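Asanka Dissanayake
1/ I've been promising a thread about the great paper tidy since June, and a few of you have been very patient with me, so let me get a cup of tea and tell you how it went. It's long. I'm sorry. I did try to make it shorter and then I remembered more things.

2/ Background for the new people: when my aunt moved out of the house in Idstead she gave me her recipe cards. I thought I was getting a shoebox. I got 284 cards, a good number of them written on both sides, and one folder labeled "soups (not good)" which I treasure.

3/ For a long time they lived in a drawer with the takeout menus and the warranty for a blender I no longer own. Every time I wanted the lentil one I had to take out the whole drawer, get distracted reading about puddings, and end up making toast.

4/ So I finally bought a divided rack. I looked at wood, I looked at wire, I very nearly bought a cardboard thing with drawers – and then I saw the clear acrylic ones at Viklund and that was that. I wanted to see the cards! Her handwriting is half the reason I keep them.

5/ I put it on the big beige table, where the light is soft and I can walk around it and think.

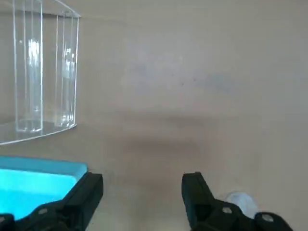
Clear acrylic on the beige table, with a little turquoise for company.

6/ I love how the edges light up. The flat parts more or less disappear and you're left with these bright white lines, like somebody drew a rack in the air with a very fine pen. I moved it a few inches one way and a few inches back just to watch the lines change, and that was most of my morning gone.

7/ (The flip side, before anybody rushes out to buy one: fingerprints. Oh my goodness, fingerprints. Use a soft cloth, the kind you'd use on glasses, and a tiny bit of dish soap in lukewarm water. No paper towels, please. I scratched a picture frame that way years ago and I still look at the scratch.)

8/ Sorting took much longer than I'd planned for. My first idea was to go by course, then I tried by season, and then Mizanur Akanda came over for lunch and asked which ones I actually cook. Well. That's a different pile altogether, and a much smaller one.

9/ So now the slots go: weeknight things, baking, things for company, and the ones I only want to read. Reading cards get the tall slot at the side. The soups (not good) are staying together in their folder because I can't bring myself to split them up.

10/ A word about loose pieces, for those of you who like to fiddle as much as I do. If you have a slim strip of clear acrylic, try standing it up on the table near the rack before you decide where you want it. Edge-on it's so narrow that you have to look for it, so give yourself plenty of room and don't put your tea there. Guess how I know.
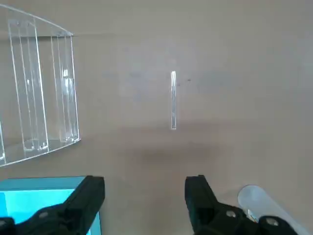

11/ Labels! I went back and forth on these for days. Printed ones looked like a dentist's office. In the end I cut up some cream paper, wrote on it in pencil, and tucked it in behind the first card of each section, so I can change my mind whenever I like (and I have, twice, about where pancakes belong).

12/ Somebody asked about cost. I honestly can't find the receipt, which tells you how the rest of my paperwork is going. Masach had a similar one with fewer slots when I looked, and Bullosness had one in smoky gray that I thought was handsome but too dark for reading through.

13/ Still to do: a few cards are stained past reading in the corners, so I'm copying those out by hand and keeping the original right behind the copy. I've finished seven. The gingerbread one says "as before" for the oven temperature and I have no idea what came before.

14/ If anyone has an aunt who made a dark gingerbread with orange peel and didn't believe in writing down temperatures, please ask her for me. My replies are open and I'll be up late with the pencil and the cream paper.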